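Jeswood Health Board > Food and Drink > General

Topic: Salt at home, how far do you go down?

padilla_north wrote:
Hello to all. English is my third language, so please be patient with me. At my last check the nurse told me that my blood pressure is a little high, not enough for tablets, but I should eat less salt and come again in June. I am 50 years old, I walk to work, I don't smoke. My question is practical. Do you stop with salt completely in cooking, or do you only reduce it? I have tried the soup without any salt and my husband put down the spoon after the second mouthful.

Hedgerow_Tess wrote:
Reduce, don't stop. If you go to zero in one day everything tastes of wet paper and you will be back to the old way within the week. I took it down slowly, a bit less in the pan each time, and after 2 months the crisps I used to love were too salty for me.
Also look at the bread. We were eating 5 slices a day between toast and sandwiches and I had never once turned the packet over.

marrowfat wrote:
I don't agree with the slow way. I did it all at once and it was unpleasant, and then it was over. With the slow way you are always discussing with yourself whether today is the day to use less.

Hedgerow_Tess wrote:
Well, you live alone, marrowfat. Try it with three teenagers at the table.

marrowfat wrote:
Fair point.

Aurel Stoica wrote:
Good evening. I am also not a native speaker, so we can be patient with each other, padilla_north.
I cook at home for my mother and myself, and the doctor gave her the same advice. What helped us was acid. A little lemon or vinegar at the end of cooking makes the tongue believe that there is more salt than there is. For soup I use the sour liquid that my grandmother also used, made from bran, but you must taste before, as some people put a lot of salt in it. Then it is no help at all.
Second thing: fry the onions longer. Most people take them off when they are only soft. If they become brown they give a deep taste and you don't miss so much.
Third, I have moved the salt from the kitchen side to the high cupboard. When I need a chair to reach it, I think twice.

padilla_north wrote:
Thank you, Aurel, this is very useful. I have never thought about vinegar in soup. Which one do you take? I have only the strong white one, and I use it for the kettle.

Aurel Stoica wrote:
For soup, cider vinegar or wine vinegar, one small spoon for the whole pot. The white one is too sharp for my taste, but it will not hurt you. 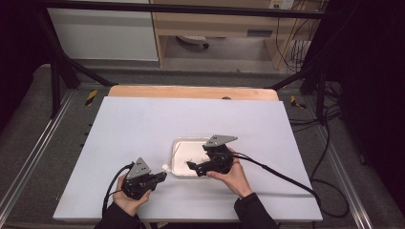

Both hands busy, black sleeves. (Aurel)

Hedgerow_Tess wrote:
Brown onions, yes. Low heat and leave them alone. I add a spoon of water when they start to catch, so there is no need for more oil.

vatavcombe_bill wrote:
Sorry, but I think this whole subject is made too big. My father salted everything before tasting it and he lived to a great age. If you cook your own food from fresh things you are already far ahead of those who live on ready meals. Salt your potatoes and enjoy them.

marrowfat wrote:
Everybody has a father like this, Bill. It doesn't tell us anything about padilla_north's blood pressure.

vatavcombe_bill wrote:
It tells us that people are different. I didn't say she should ignore the nurse. I said that home cooking is not the main problem. Look at sauces, ham, cheese, stock cubes. One cube in a pot and you can forget your careful little pinch.

Aurel Stoica wrote:
About the stock cubes Bill is right. I read the packets in the shop at Vatavcombe and I was surprised how different they are from each other. Now I boil bones or vegetable ends, and I freeze it in small boxes. It is weaker than the cube, so I cook it down until there is less water in it.

quietkettle wrote:
Has anyone tried the Nelloro salt, the one with potassium in it? My sister uses it and says she can't taste the difference. I can. It is a bit metallic to me, mainly on eggs.

Hedgerow_Tess wrote:
Please ask first before you use any potassium salt, quietkettle, and you too padilla_north. It isn't suitable for everybody. With kidney trouble or with certain blood pressure tablets it can be dangerous. The pharmacist will tell you if you say what you are taking.

quietkettle wrote:
Thanks, I didn't know that. My sister takes something for her heart, so I will ring her tonight.

padilla_north wrote:
I take no tablets, but I will ask anyway. Today I made the soup again, with brown onions, half of the usual salt, and a spoon of cider vinegar. My husband ate the whole bowl and asked if I had changed the carrots. I said yes.

marrowfat wrote:
Keep it that way. Don't tell him until June.

vatavcombe_bill wrote:
I would still put salt on the potatoes.

Aurel Stoica wrote:
Bill, try them with dill and a little yoghurt, and then put the salt if you still want it. padilla_north, if you have a machine for measuring at home, write down the numbers in the morning before coffee, sitting quietly. My mother's doctor was glad to have a list.

padilla_north wrote:
I have ordered one, it should come after the holidays. I will write here again when I have been to the nurse.

Last post in this topic: December 2019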